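Speaker notes: Sorting fittings by hand
Kadville session, workshop track
July 31, 2025
By the Bornness stores group

Start without the slides. Ask who has opened a drawer of fittings this month and found the wrong part in it. Wait for the hands.

Opening point. Most of the time lost on a small assembly job goes on finding the parts and checking them. At Bornness we kept a tally last November over 242 jobs. The fitting itself was quick. Looking for a flange with the right bore was slow, and so was walking back to the rack when it turned out to be the wrong one.

Say where the stock comes from. Two stores, Chou and Zostdale, which were run separately until the move. Chou sorted by size, Zostdale sorted by job number. When the two were put together we had 3121 lines on the list and roughly 2000 of them had a part behind them. Don't dwell on the rest. If asked, it was mainly old job numbers that had never been closed.

Next: the table. We sort on a plain table with nothing fixed to it. People expect a bench with a vice and a row of bins. We tried bins first and parts went into the nearest one. On a bare top you have to put a part down and look at it before it goes anywhere.

The order we use:
Pick up one part.
Turn it until the opening faces you.
Check the neck, then the base, then the bolt holes.
Put it down flat on its base.
Pick up the next.

Go slowly here, people write this down.

Flanged parts. A flat base and a raised neck, so they sit well and can be left standing while you deal with something else. Check the bolt holes for burrs with a fingertip. The black ones show scratches and people reject them for it. A scratch on the outside of the base doesn't matter, one on the sealing face does.

Block parts. Rounded corners, hole in the top. These get picked up by the sides with something hooked over the top edge, and that's fine as long as the hole stays clear enough to see into. 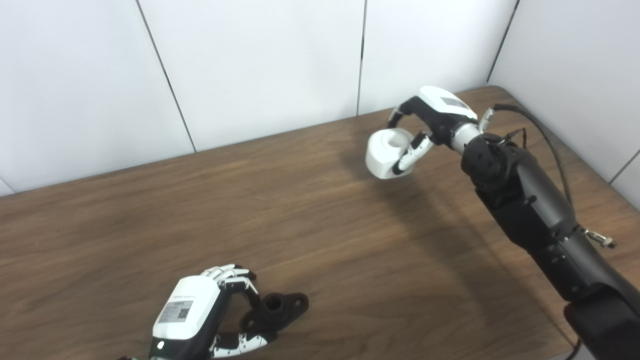 Two parts at a time is the limit, one up and one down. With a third on the go, the labels get swapped. We had a whole tray go back to Zostdale because of that and it took most of an afternoon to put right.

Light. Overhead is enough if the wall behind is pale. A black part against a dark wall is hard to judge for depth, and the neck height gets misread. We turned the table round for this reason and lost a bit of floor space.

Labels go on the bag, never on the part. The glue stays on plastic.

If running short, skip the next bit on reordering and go to questions.

Reordering: minimum level is set per drawer, checked monthly. Handout has the form on the back.

Questions. Expect one on barcodes. We looked at it and haven't decided.

Contact: Bornness stores desk, Kadville | © 2025 | Back to top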